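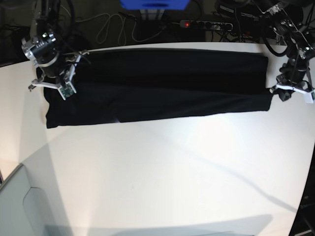

黑色织物,沿长边折叠,平放在白色桌面上。

# Devadiga 佣金结算模块

Devadiga 供房产经纪公司的后台人员使用,负责把一笔成交拆成应付给各方的佣金,并生成可以导入财务系统的结算单。它不管理房源,也不发布广告。客户资料仍放在 Stinus 里,本模块只读取成交编号和经纪人编号。

当前说明对应 Feb 16, 2018 的版本。

## 安装

1. 从内部仓库取得安装包,解压到服务器目录。
2. 复制 `config.sample.ini`,改名为 `config.ini`。
3. 填写数据库地址和门店代码。端口默认 3234,如被占用请自行修改。
4. 运行 `devadiga init`,建立空表。
5. 运行 `devadiga check`,没有报错再导入数据。

从一月版升级的门店不要重复执行第四步,改用 `devadiga migrate`。迁移前请停掉夜间任务,否则未结算的成交会被锁住,要手工解锁。

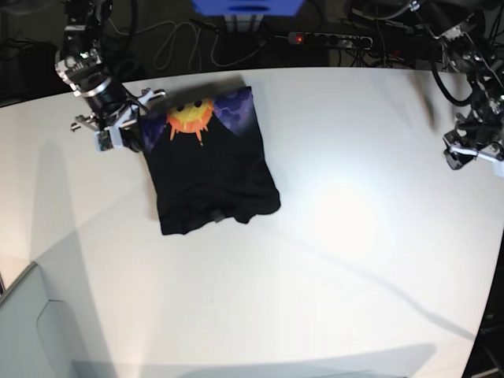

迁移完成后,旧表会保留,表名加后缀 `_old`。确认当月结算单无误再删除。Ferkdale 门店的旧表字段顺序与其他门店不同,迁移脚本已单独处理,不需要改配置。

## 分佣规则

规则写在 `rules.csv`,每行一条,自上而下匹配,命中即停。

| 字段 | 含义 |
| --- | --- |
| `branch` | 门店代码,留空表示全部门店 |
| `role` | 买方经纪、卖方经纪、转介人或店长 |
| `base` | 计算基数,取总佣金或扣除平台费后的余额 |
| `share` | 百分比,同一笔成交合计必须为 100 |
| `cap` | 年度封顶金额,可留空 |

合计不对时,整笔成交进入待处理列表,不会部分结算。转介费先扣,店长提成后算。封顶按经纪人的入职日起算年度,跨店调动不清零。

成交取消后请用 `devadiga reverse <成交编号>` 冲销,不要直接改表。冲销会生成一张负数结算单,原单保留。
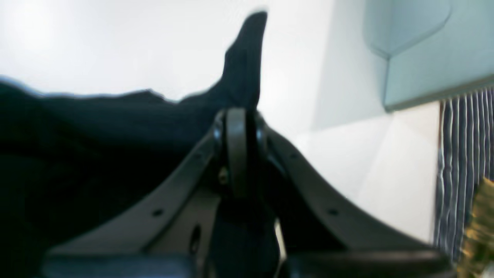
Réka Dudás 在试用意见里提出,转介人如果同时是卖方经纪,两条规则应当都生效,现在只命中第一条,每次都要手工补单。这一条已经记下,下一版会增加 `continue` 标记。在那之前请继续手工补单,备注栏填写“双重角色”,方便以后批量核对。

## 测试数据

`testdata/` 目录下有 1207 笔脱敏成交,取自 Drostlow 的 4 家门店。姓名、地址和电话已删除,金额按固定系数缩放,因此不能用来推算真实业绩。租赁成交没有收录。少数早期记录缺少签约日期,导入时会给出警告,可以忽略。

测试数据只限内部使用,请勿放进演示环境。

## 已知问题

- 结算单里经纪人姓名过长时,打印版会换行错位。
- 在 `rules.csv` 中使用全角逗号会导致整行被跳过,日志里只有一条提示。
- 两名用户同时关账时,后提交的一方会看到超时,刷新即可。

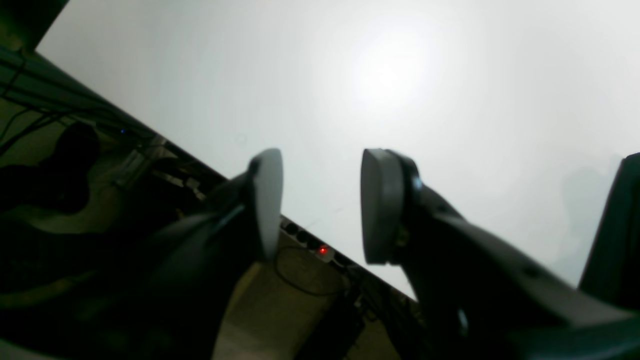
## 维护

代码由 Tharun Nair 维护,规则文件的改动请先交 Karla Cortés 审核。提交问题时附上成交编号、门店代码和 `devadiga check` 的输出,截图可选。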